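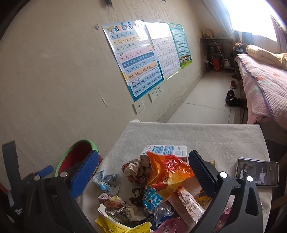
Hand-held gripper over the wrapper pile, bedroom table. Blue pad on the left finger, navy on the right.

5/26/23

Dropped grasps again, and I don't believe the explanation we've been giving. Aidan went through the wrapper session and flagged 14 takes out of 101 where the logged finger gap disagrees with the video. In those the log says closed on something thin and the video says still a good way open. Benedetta's view is that foil and clear plastic upset the tracking. Could be. But eight of the 14 are on paper, and paper is as dull as anything we pick up.

My money is on the finger pads. The two sides don't match, and I can't find a note saying anyone re-zeroed after the last pad was swapped. Liliana thinks she did it. Thinking so isn't a log entry.

Tried on the bench this afternoon: opened and closed the spare tool 600 times with nothing between the fingers. Zero drifted a little, always the same way, and mostly early on. That doesn't prove much, as the spare has matching pads and has had an easier life. Leonardo wants to call it solved and put a correction into the Rumico script. I said no – a correction for a fault we haven't found will only hide the next one.

Also checked the rivets on the spare. No play that I could feel. Still need to do the same on the tool from the session.

To do:
Re-zero with both pads as fitted, write it down, sign it.
Repeat the paper takes only, same table height.
Ask Tullio which pad was changed and when.
Keep the 14 out of the training set until then, whatever the August deadline says.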